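Ticket 813 – Live match clock runs ahead after half-time
Product: Pemisia match centre
Reported by: Nokcombe ground desk
Status: Monitoring
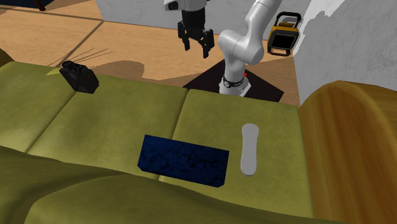

Olive-green sofa on a light wooden floor.

Fault
During Ronell v Campbell on Monday the clock on the public page went 178 seconds ahead of the scoreboard once the second half started. Ronell's equaliser was listed as 74' and should have been 71'. Score, line-ups and substitutions were correct. First half not affected.

Log
19:52 Second half started from the touchline tablet. Public page already showing 47:58.
19:55 Page reloaded on two browsers, same result.
20:04 Cache cleared for fixture 901. No change.
20:11 Tablet time checked against the server – in step.
20:20 Event feed shows two restart messages, the first sent while the teams were still in the tunnel. Page keeps the first and drops the second.
20:26 First restart deleted by hand. Clock correct on next refresh.

Workaround
Delete the earlier restart in the event editor, then re-save any goals or cards entered since. Minutes are not recalculated otherwise.

Change made
Second restart within 300 seconds now replaces the first. Campbell's cards still to be re-saved.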